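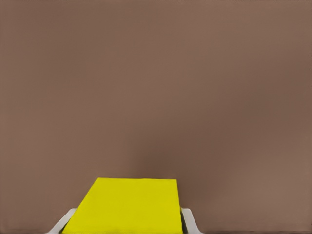

Moira Tapsell
Senior Lecturer in Events and Hospitality, Jedberg College

Chapter Six
Turning a room between the ceremony and the meal

Many wedding venues sell one large room and use it twice. The couple marry in it, the guests leave for drinks, and when they come back the rows of chairs have gone and the tables are laid. The trade calls this the turnaround, or the turn. It is one of the few parts of a wedding day that can't be made up later if it runs late, as the kitchen is already working to a fixed time for the first course.

This chapter deals with the turn as a piece of planning. It covers the length of the gap, the order of work, the staff needed and the wording that should appear in the booking papers. Laying the table itself was covered in Chapter Four and is not repeated. Lighting and sound are left to Chapter Nine, although some of the cabling has to be thought about now.

By the end of the chapter you should be able to draw up a turn sheet for a single-room wedding, work out how many staff it calls for, and explain to a couple what will happen and where their guests will be at the time.

Key terms

Turn: the change of a room from one layout to another during an event.
Turn sheet: the page that lists each job in the turn, with a start time and a named role.
Clear point: the moment at which the last guest has left the room and the doors are shut.
Handback: the moment at which the room is passed to the head waiter as ready.
Dead stock: furniture that is in the building but not in use for the present layout.

The length of the gap

A couple will often ask for a short drinks reception, particularly in December, when it is dark early and there is little to do outside. The venue has to be clear about how long it needs. For the worked example in this chapter we use the Tradard Rooms, a hall with one main floor, a bar and a small side store. The Tradard allows 60 minutes from clear point to handback. The clock does not start when the ceremony ends. Guests stay to talk, the signing table draws a crowd, and older relatives may wait for the aisle to empty before they get up – all of this happens before the clear point and must be allowed for on top.

If the ceremony ends at 2.30 p.m., it is safer to put the clear point at 2.45 than to write 2.30 on the sheet and hope.

The order of work

Chairs go first. They are the largest number of items and they block everything else. Where the same chairs serve both layouts, they are moved to the walls and not to the store, and come back once the tables are in place. Tables follow, starting with those furthest from the store door so that nobody has to carry past a table that is already set. Cloths go on as soon as a table is in position. Glass and cutlery come next, then place cards, then flowers.

Flowers cause more trouble than their size suggests. Many couples pay for one set of arrangements and want it moved from the aisle to the tables. The florist may expect the venue to do this, and the venue may expect the florist to stay. The turn sheet should say which.

The example booking

The Kistumer wedding, used throughout this part of the book, is a party of 100 at the meal. Of these, 37 will sit at long tables across the top of the room and 63 at round tables on the main floor. The furniture is hired from Craddock, who deliver the evening before and collect the morning after. Nothing can be sent back part way through, so the side store must hold all the dead stock until the end of the event. The damage bond on the hire is £2,000 and is held by the venue.

Keep these details to hand. You will need them for the tasks in sections 6.3 and 6.5.

What to tell the couple

Couples are rarely shown a turn sheet, and there is no need for them to see every line. They should be told three things in writing: the time at which guests will be asked to leave the room, where those guests will go if it rains, and whether bags and coats can be left behind. The last point is easily missed. Coats left on chairs have to be moved by hand, and the owners will come looking for them while the staff are working.

6.1 Measuring the room

Before any layout is drawn, walk the floor with a tape and note the fixed points: doors, radiators, pillars, sockets and fire exits. Venue plans are often out of date. Mark which way each door opens and measure the narrowest gap on the route to the store, then check it against the widest table on the hire list.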